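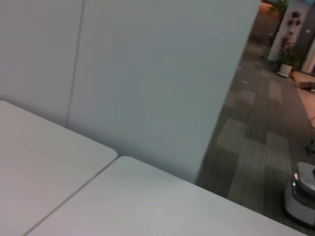 What was made at the Usine in Brulunholm?

Alum, a salt used to fix dye in cloth and to dress leather. The works roasted local shale, soaked it in water and boiled down the liquor.

The Usine is a former alum works and present-day open-air museum on the southern edge of Brulunholm, on the left bank of the Fan. It takes in a quarry, a group of stone-lined steeping pits, the lower walls of a boiling house and a later brick store that now holds the ticket desk and the indoor rooms. The site is promoted as the oldest complete alum works in the region. Both halves of that claim are disputed.

Name

The word usine is French for factory. The museum's guide says the name was given by a French works master who came to Brulunholm to set up the boiling pans. No French works master appears in the surviving wage books, which list the staff by first name and trade only. The name is missing from the older estate maps, where the place is marked simply as the alum house. It first turns up on a sale notice from after the works had closed, and may have been a seller's attempt to make a run-down property sound better than it was.

History

Shale was being dug on the hillside by the early eighteenth century, when the estate at Nuvholm leased out the right to quarry there. The lease mentions stone and "earths" but says nothing of alum. The museum treats it as the founding document all the same, and the year of the lease is carved over the entrance. The first clear record of alum is a bill for lead pans, written a generation later.

Output is hard to judge. A figure of 3,000 barrels a year is repeated in most tourist leaflets and on the sign at the parking lot. It comes from a petition in which the leaseholders asked for lower tolls on the river, and they had good reason to make the business sound important. The toll records themselves show far fewer barrels leaving by water. Supporters of the larger number answer that much of the product went out by road, although the road to Nuvholm was described in the same petition as impassable for most of the winter.

The works closed in the nineteenth century. Cheaper ways of making alum with sulfuric acid had by then put many shale works out of business, and there is no need to look for a local cause. The story that the Fan was diverted by a rival owner, shutting off the water overnight, is told on guided tours and has no known source earlier than the tours.

Process

Making alum from shale was slow. Quarried rock was piled over brushwood and burned for months in large heaps called clamps. The burned shale went into pits of water, where the salts dissolved, and the liquor was run from pit to pit to make it stronger. It was then boiled in pans. Potash or an ammonia source, often stale urine, was added so that alum would form as the liquid cooled. The crystals were washed, melted down and left to set in casks.

The urine has become the best-known part of the Brulunholm story. Visitors are told that ships brought it in from distant cities. Accounts from the works record payments for seaweed ash over a long run of years and a single payment for "lant," an old word for stale urine. The amount bought would not have kept the pans going for a week.
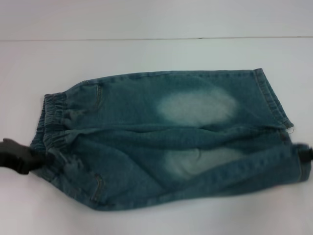

Folded denim jeans with a gathered elastic waistband and a pale faded patch.

Surviving remains

The quarry face is the largest feature and the least altered. Below it lie 15 pits, of which two were dug out fully and the rest only traced along their upper edges. The pits are shown as a single working system on the site plan. Muchen Duan, who surveyed the lower terrace, argued that they belong to at least two separate periods and that some of them could never have fed the others, as their floors sit at the wrong level. Duan's survey is cited in the museum guide, but the finding about the levels is left out.

The boiling house survives to knee height. Its chimney, which appears on the museum logo, is a reconstruction based on a drawing of a different works. It stands 40 feet tall. There is no evidence for the height of the original, and its position was picked partly to keep it clear of a power line.

The wooden channels that carry water between the pits during demonstrations are modern. Fragments of older channel were found in the silt and reburied after recording. Lead pans do not survive, which is normal for sites of this type, where the metal was worth more than anything else left behind.

Museum

The site opened to the public after the brick store was repaired. Displays cover quarrying, boiling, the river trade and the use of alum by dyers and tanners. The section on dyeing is the longest, although no dye house is known to have operated in Brulunholm and it is unclear where the cloth treated with local alum was made. A model of the works fills most of the upper room. It shows all the buildings in use together, including the brick store, which was put up near the end of production, and a wharf that has not been found on the ground.

A boiling demonstration is held each October using a steel pan and alum bought from a supplier. Labels in the indoor rooms say that the crystals on show were "made at the Usine." This is true of the demonstration batches only in the sense that they were dissolved and cooled there.

Claims to uniqueness

The description "oldest complete" has been used since the museum opened. The age rests on the quarry lease discussed above. Completeness depends on counting the rebuilt chimney and channels as remains. Other shale works have earlier written records of alum, and some keep more standing masonry. A more modest case can be made for the quarry and the clamp floors, where layers of burned shale lie undisturbed and have been sampled only once. These are outside the fence and are not part of the standard visit.

See also
Alum
Mordant
Nuvholm estate
River trade on the Fan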